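Teaching a small arm to press buttons by teleop — why are my demos so bad?

Posted in Home Robotics & Automation, 29 Apr 2019

netham_garage

Hi all, long post, sorry. I have a six-joint hobby arm with a leader arm wired to it (I move the small one, the big one copies it) and I'm trying to teach it to press buttons on a control box in a certain order. The software is the free Clasa recorder, which saves the joint positions and the camera picture together, and then I train overnight on my desktop.

So far I've recorded 216 demos. That's two whole weekends of my life! The trained arm goes to the box just fine, every time, and then it sort of hovers over the buttons like it forgot why it came. Sometimes it presses the wrong one. Sometimes it presses nothing and goes home looking pleased with itself.

Things I've tried: training longer, a brighter lamp, moving slower when I record. Slower made it worse, which I really don't get. Do I just need more demos? I saw a talk where they had 2,000 and I would like to stay married. Also, is it better to grab the arm and push it through the motion by hand instead of using the leader?

tallowbench

You need more data. 216 is nothing. Get to 400 and ask again.

quietservo

I'm going to disagree with the post above a little, because I had the same hovering problem last winter and more demos only gave me more confident hovering.

My guess is the pauses. When you slow down, you probably stop over the button to line it up, right? I did. I'd hang there for a second or two, squinting, then go down. The arm learns that too. From where it sits, "hold still above the button" shows up in a huge share of your recording and "go down" is a tiny slice at the end, so holding still wins. Open a few of your files and look at the joint plots. If there's a long flat stretch before every press, cut those out or record again with one smooth move down. I threw out almost half of mine and the next model was better than the one before it. That hurt, but there you go.

Second thing, pick one button per batch. I did 40 demos on one button, trained, watched it work, and only then started on the next. If you go straight to "press these in order" and the camera picture looks the same before the first press and after it, how's the arm supposed to know where it is in the list? A plain push button pops back up and looks like nothing happened. I ended up wiring a little light that changes after every press and keeping it where the camera can see it. You could also feed the step number in as an extra input, if your Clasa version lets you. Mine didn't.

By hand or by leader — I've done both. Pushing the arm by hand feels more natural and you can feel the button click, but your own hands and sleeves are all over the camera picture, and then when it runs alone there are no sleeves and it gets confused. For presses I'd stay with the leader. For getting a rough path into a script with no camera, by hand is great.

My practice box is nothing special, and I think a mix of heights is good for it. One tall red button at the left end, then three low ones, then the emergency stop. The tall one was the easiest to learn by a mile. The low ones are where you find out how good your height control is. I don't use the stop as a target at all, since it needs a twist to let go again and I got tired of resetting it between demos.
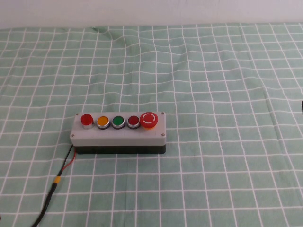
My practice box on the green grid cloth, wires off to the left.

About the cloth: mine has a wrinkle toward the back that I keep meaning to iron out. The grid is handy for putting the box back where it was. Move the box a square or two between demos, though, and turn it a bit. If it always sits in one place the arm just memorizes the place, and then you bump the table and it all falls apart. Tape the cable down too if yours is stiff.

One more, check your fingertip. I was pressing with a bare metal corner of the gripper and it slid off half the time. A rubber pencil cap fixed it.

zeltwood_dan_no_relation

Agree on the pauses. Also check the delay between your leader and the arm! Mine was lagging on the Tsang USB hub and I was slowing down to wait for it without noticing. Plugged it straight into the computer and my demos got shorter right away.

No idea about the step number thing, I've only ever done single presses. Post your plots if you can, I'd like to see them.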